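How a robot's hands are kept in order

Gateo is a robot with two arms. It has a white body, and at the end of each arm there is a gripper, the part that does the job of a hand. A gripper has no palm and no thumb. It has two fingers that slide apart and slide together again, and nearly everything Gateo does depends on how well they do it.

People who look after robots spend a lot of their time on the grippers. A body can go for months with little more than a wipe. Fingers touch things all day, so they get greasy and scratched, and sometimes they get knocked.

There are two Gateos, in a way. One is a real machine that stands in a workshop at Tandstead. The other is a copy inside a computer, with its own computer-made rooms to move about in. The copy has the same joints as the real one, and its arms bend by the same amounts. When someone changes a setting, they try it on the copy first. If the copy bumps its arm on a pretend wall, no one has to mend anything.

Opening and closing

Setting up starts with the simplest movement there is. The gripper opens as far as it can, waits, closes, and opens again.

On Gateo the widest gap is 70 millimetres. You can mark that on a piece of paper with a ruler. An egg would fit in it, and so would most mugs if you turned the handle out of the way. A football would not.
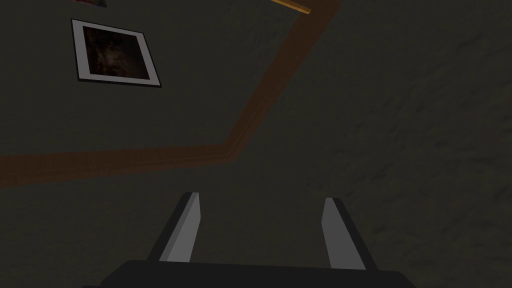 Inside the gripper is a small motor, and next to the motor is a sensor that keeps track of how far it has turned. The robot uses the sensor to work out where its fingers are. But the sensor has to be told where to begin. If it thinks the fingers are shut when there is still a small gap between them, every sum after that will be wrong by the same small gap.

So the first thing to set is the zero. The fingers close gently until they meet, and the computer is told to call that place zero. Then they open to the widest point, and a person measures the gap on the real machine and types in the number. Now the robot knows both ends, and it can work out all the places in between.

The zero is set again whenever a finger has been taken off and put back. A finger is held on by screws, and it never goes back in exactly the same place, even if it looks as though it has.

Looking along the wrist

Each of Gateo's wrists has a camera that points the same way as the fingers. It moves wherever the wrist moves, and when the wrist rolls over, the whole room seems to lean. You can try this by tipping your head to one side. The room stays where it is, but your view of it tips.

Your brain sorts this out for you without being asked. A robot has to be given the angle. Each joint in the arm reports how far it has turned, and the computer adds up all the turns from the shoulder to the wrist. It can then tell which way is down, however odd the view looks.

If the camera has been bolted on a little crooked, the adding up will come out wrong. To check for this, the arm is sent to 11 different positions, one after another, and the camera looks at the same fixed thing from each of them. In all of these positions the computer should agree with itself about where that thing is. When it doesn't, the camera's angle is corrected in the settings and the arm goes round again.

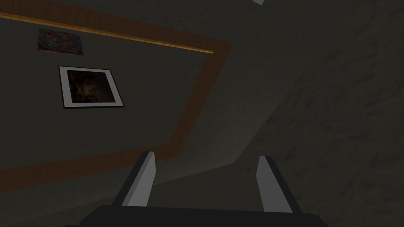

Bautista Lucero thinks children should hear about the slow part too. Going through all the positions takes 40 minutes on the real arm, he says, and you can't leave in the middle, so bring a book. On the computer copy it can be run much faster, and he usually does that one first.

The wait on the real arm comes from stopping. After each move the arm trembles very slightly, too little for you to notice, and the camera needs it to be quite still before it looks.

Two arms that share a space

With one arm, the main worry is bumping into the furniture. With two, there is also the worry of one arm bumping into the other.

The computer keeps an invisible cushion round each part of the robot. The cushion is made of numbers, so you couldn't feel it. If the cushions of two parts are about to touch, the arms slow down, and if they keep coming, the arms stop. A thick cushion is very safe, but then the hands can't get close enough to work together. A thin one lets them work close together but leaves less room for mistakes.

Kitchens are good places to test this. A worktop is wide and flat and has things lying on it at different distances, some near the edge and some right at the back. One arm may have to stretch while the other stays bent and out of its way.
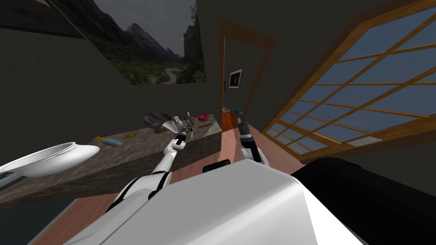
The settings for the cushions are kept in a list with the date of every change beside them. If the robot starts stopping for no reason that anyone can see, the list is the first place to look. Often someone has made a cushion thicker for one job and forgotten to put it back.

Holding on

How hard should a robot squeeze? Try picking up a pencil, then a ripe strawberry. You will find you use different amounts of squeeze, and you will have decided how much before your fingers touched them.

Gateo has seven squeeze settings. The lowest is for soft things and the highest is for heavy ones. Long thin things are awkward at any setting. If they are held near one end, the other end is heavy and wants to swing, and a slim round handle can roll between two flat fingers. To test for this, the robot holds something long, moves its arm slowly, and then checks with the camera to see if the thing has slipped or turned.

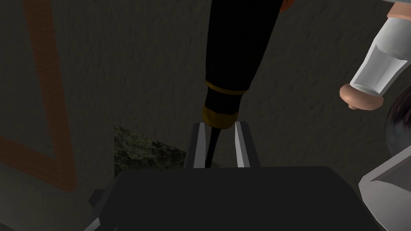 Slipping can mean that the squeeze is too weak, but on the real robot it is worth checking the fingers before changing anything. Dust or grease on the inner faces will make them slippery. They are wiped with a damp cloth, then with a dry one, with the power switched off and the key in someone's pocket. After that the same hold is tried again at the same setting.

If the thing still slips, the person looks for wear. Run a fingernail along the inside of a good finger and it feels the same all the way down. On a worn one, your nail drops into a shallow dip where the finger has been gripping things most often. A worn finger is swapped for a new one, and its partner is swapped as well — a new finger and an old one don't meet properly.

Then it is back to the beginning: close, call it zero, open, and measure the gap.

Words to know

Gripper: the part at the end of a robot's arm that holds things.
Joint: a place where the arm can bend or turn.
Sensor: a part that measures something and reports it to the computer.
Zero: the place a machine starts counting from.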